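Birow Gets the Go-Ahead for Its First Robot Arm – and Starts With Software

2020-08-15

Good news from the workshop at Birow: the small recycling lab has a budget for a robot arm at last, and the first chunk of it is being spent on simulation. The arm itself won't be ordered before November.

The plan comes from Wajid Talpur, who runs the sorting bench and has wanted help with lumpy, awkward little pieces for as long as he has worked there. Flat parts and neat blocks are easy to shop for. Most grippers on the market will take them. Clumps are another matter, with knobs sticking out in every direction and no obvious side to hold, and those are what Birow handles all day.

So the team is trying out grippers on screen first, using a simulation package called Cendska. A bumpy teal cluster stands in for the real material, and two-finger grippers close in on it from either side. Talpur says he has already crossed one set of fingertips off his list without spending a cent on metal, and he sounds delighted about it.

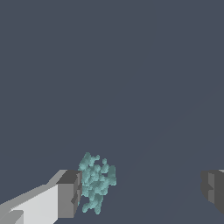 What the money covers

The lab asked for quotes from two suppliers, Neso and Nägeli. Both came back with a lead time of 20 weeks for the arm, which made the decision to begin in software a lot easier to sell to the people signing the checks. The budget now has 4 lines: the arm, the gripper, spare fingertips and training. Simulation time comes out of the training line, and 35 percent of that line is set aside for it.

Fingertips got their own line at the request of Chiến Từ, the engineer building the test setups. "I used to lump them in with the gripper and then run out halfway through the year," he said. "They're cheap one at a time. You just go through so many shapes before you find the one you like."

He has logged 423 simulated grasps so far and is happy to talk about nearly all of them (bring coffee). The runs cover the approach, the squeeze and the lift, and each one gets a note on how the fingers met the piece. Those notes will go to both suppliers along with the final request for prices, so that the quotes are for the same job.

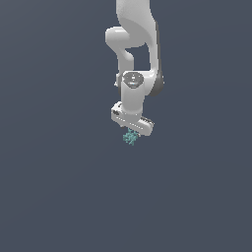
The simulated arm with the teal test piece at its gripper.

Still to be settled is how much reach the lab needs. A longer arm could serve two benches, but it would also eat most of the money now marked for spares. Từ wants the shorter one. Talpur is still hoping for the second bench, and has asked for one more round of runs with the longer model before the order goes in.

Other small labs weighing up a first arm are welcome to a copy of the budget sheet. Ask for it at the Birow front desk.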